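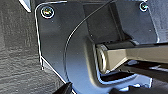
Filtero Integrators Forum
Grippers and End Effectors
Wrist camera views: two-finger gripper, standard fingers or tapered fingers

totham_lab
Posted Thursday, October 23, 2025

Our group is evaluating two sets of fingers for the same parallel gripper before a purchasing decision in January. The first set is the standard flat pair supplied with the Pangilinan gripper. The second is a tapered pair made to our drawing by Pelturbridge. The arm, controller and wrist camera are identical in both cases.

The test plan consists of 400 grasps per finger set, divided between rigid parts and cloth. The rigid work is carried out close to metal plates with screws and exposed wiring, and the operator relies on the wrist camera for the final approach. The cloth work takes place in ordinary furnished rooms, where the head camera is used to select the target and the wrist camera takes over at short range.

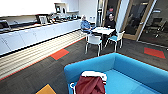
Cloth has been the more demanding half of the plan. Folds change shape on contact, and the standard fingers tend to push the material ahead of them before closing. The tapered fingers enter a fold more readily but hold less of it. We would welcome comments from members who have made a similar comparison, particularly on finger width and on the position of the wrist camera.

bench_14
Reply

Our department completed a comparable evaluation last year. We recommend that the two halves of the plan be reported separately. A combined success rate conceals a finger that performs well on brackets and poorly on fabric. Our own log reached 3,081 grasps before we separated the categories, and a considerable part of that work had to be sorted again by hand.

On width, we settled on the standard pair. The tapered pair marked painted parts.

r_keswick_automation
Reply

I do not agree that the standard pair is the better general choice. Marking is a matter of grip force and pad material, and both can be changed in the controller or at the bench. Access cannot. If a wide finger does not fit between a cable and a plate edge, no setting will correct it.

I would also ask totham_lab to state the camera exposure mode. Bare metal edges and screw heads produce bright rims at close range, and automatic exposure will shift as the gripper moves over them.

totham_lab
Reply

Exposure is set to automatic at present. We accept the point and will repeat 28 of the rigid trials with exposure fixed. The approach speed and lighting will remain as they were.

With regard to access, the operators' preference is for the tapered pair wherever a cable crosses the work. A fingertip that narrows toward the end leaves more of the surface in view, and the operator can judge its distance from the cable without backing the arm away.
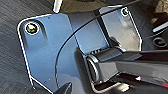

bench_14 replied that operator preference should be recorded but should not be scored, as the operators know which fingers are installed. In our evaluation the preferred set was also the slower one, by a clear margin, once the approach was timed from the same starting position.

pangrip_user
Reply

Please confirm whether the hand-eye calibration was repeated after the finger change. The tip position is different for the tapered set, and an offset carried over from the standard set would affect the timing results in particular.

totham_lab
Reply

The tool offset was updated. The full calibration was not repeated. We will do so before the fixed exposure trials and will post both tables in this thread.

r_keswick_automation
Reply

Kindly include the grip force for each table. Without it, the question of marking will remain open.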